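I've been selling the Savbridge four-tier mesh shelf for a while now, and it's still the thing I point people to first when they tell me their towels live in a pile on top of the washer. (Mine did too, for years!)

It's a plain black wire shelf with four open tiers. You stand it against a wall and that's pretty much the whole job. Towels go on it folded or rolled, and the mesh lets air get at them from underneath, so a hand towel that went up a little damp doesn't come down smelling like a gym bag. I keep bath towels on the bottom two tiers, hand towels above that, and the top one is for whatever I'm too lazy to put away properly.

The long basket is the Flasta, and you can buy it with the shelf or by itself. It's white wire, it hangs on a rail or on the two hooks in the box, and I like it around mid-height where you can drop things in without bending. Washcloths, dust rags, socks that have lost their partner - anything small that would slide around on a shelf. I don't fold a single thing that goes in mine and I feel fine about it.
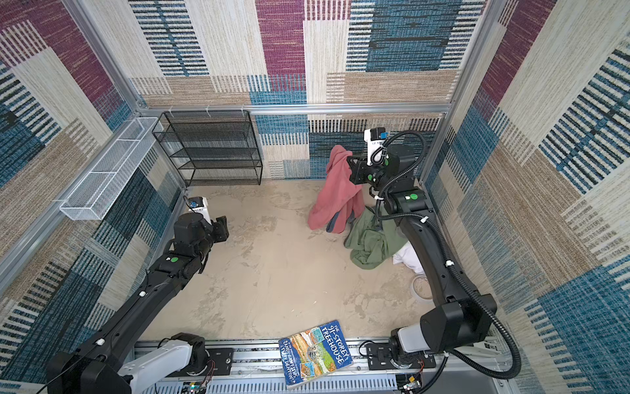

*Black four-tier shelf at the back, long white basket on the left wall, towel and cloths waiting their turn.*

Both of them come empty, obviously, so a few notes on filling them. Thick bath towels do best folded in thirds the long way and then in half, with the fold facing out. Kitchen cloths I just roll. If you've got a mix of colors, try giving each tier one color and see if it sticks - it lasted 2 weeks at my place and then somebody needed a towel in a hurry.

**What you get**

- Savbridge shelf, black, four tiers
- Flasta basket, white, with 2 wall hooks (set only)
- 5 spare rubber feet, so the shelf doesn't scratch the floor
- One sheet of instructions, mostly drawings

**Putting it together**

Mine took 13 minutes, and that includes hunting for the tiny bag of feet, which had slipped under the cardboard. No tools for the shelf. The basket hooks need a screwdriver if they're going into a wall, and please find a stud or use proper anchors.

**Cleaning**

Warm water, a drop of dish soap, a soft cloth. Dry it off after. Lint does collect where the wires cross, and an old toothbrush gets it out in no time.

The shelf and the set both ship from our Muvham store. We had 800 sets come in this January and the white baskets are going faster than I expected, so if the set shows as sold out, the shelf by itself is usually still there.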